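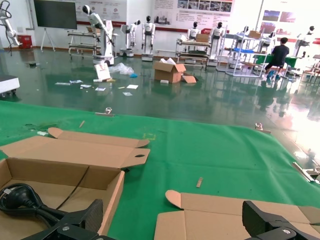

Open box with a black cord, and a flattened one on the green cover.

19 Apr 2018

Second week of the new bedtime. I write it down tonight while I still remember the order of things, because in August, when the baby comes, I will need to know what we did with Tomi and I will have forgotten it all.

Yesterday it took forty minutes from the last page to sleep. I looked at the clock when I closed the book and I looked again when I came out. Before we began it was never under an hour and a half, so I should be glad, and I am, but forty minutes on the floor of a child's room is a long time for my back.

The steps are the same each evening. Bath, pajamas, teeth, one book, the small lamp, and then I sit. First I sat on the bed. After four nights I moved to the floor beside the bed. Now I am by the closet. The plan says I go to the door next and then into the hall. Tomi noticed the closet move at once. He said, "Mama, you are too small there." I think he meant too far. I didn't correct him, I liked it.

The plan comes from Lionel Marchal, who leads the evening for parents at the Irkmont library. He has three children and speaks very slowly. He told us not to talk after the lamp is on, only to say the same sentence each time. We had to choose our sentence there and write it on a card. Mine is "It is night, I am here, sleep well." In my own language it sounds softer. I tried it in both languages and Tomi asked for the English one, so now I put my son to sleep in a language I learned at twenty-six. I was a little sad for one evening and then it passed.

What went badly: water. He drinks at dinner, he drinks after the bath, and then in bed he is thirsty as if he crossed a desert. On Monday night's try, the first one of this week, I gave him the cup three times and of course then he had to go to the toilet, and on the toilet he wanted to tell me about a dog. So now there is one cup with a lid on the shelf, filled before the book, and when it is empty it is empty. He cried about it one night. Yesterday he drank it all in one go, looked into it, and lay down.

Also the curtain. The street lamp in front of our house is new and very white. I ordered a dark curtain from Gindico and it came too short, there is a stripe of light at the bottom exactly where his face is. I put a towel on the windowsill. My husband says he will lengthen the curtain. He also said this about my gray skirt.

About my husband. He does the bedtime on the nights I work late, and he does it differently. He lies down in the bed and falls asleep first. Eliseo Bermúdez from our floor (1203, the one with the twins) told him in the elevator that children are like that and one day they just sleep, so why make a project of it. He came home very pleased with this. I said that Eliseo has a wife who makes the project. We did not really argue but I washed the pan quite loudly. Later he asked me to show him the card with the sentence, and he put it in his shirt pocket, so I suppose that was his answer.

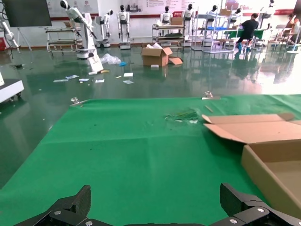

Green cloth, two clear clamps at the back.

The sticker chart I don't know about. It has space for up to 100 stickers, and Tomi understood that the purpose is to have stickers. He put eleven on by himself before breakfast. When I explained that one sticker is for one night, he went back to bed, closed his eyes, opened them and came out to collect. I gave it to him. Maybe this was a mistake, but it was also good thinking for a boy of three and a half.

My mother called from home and I told her about the closet and the card. She said that in Clendance, where we rented the summer we visited my aunt, I slept every night on two chairs pushed together in the kitchen, with all the adults talking over me, and I never complained. I believe her about the chairs. I am not sure about the never.

To buy: the bigger cup with a lid, night lamp bulb (the warm kind), poppy seed bread at Kravets before they close at six. To return: the library book, he knows it by heart now and corrects me when I skip the page with the geese. I have my own book too, I am on page 152 since the beginning of March. I thought I could read it by the closet, but there is not enough light and he hears the paper.

Tonight he was asleep before I finished saying the sentence the fifth time. I stayed a few minutes more anyway. His foot was out of the blanket and I put it back, and he put it out again without waking up. The door is tomorrow. I have already decided to take the flat cushion from the sofa for sitting.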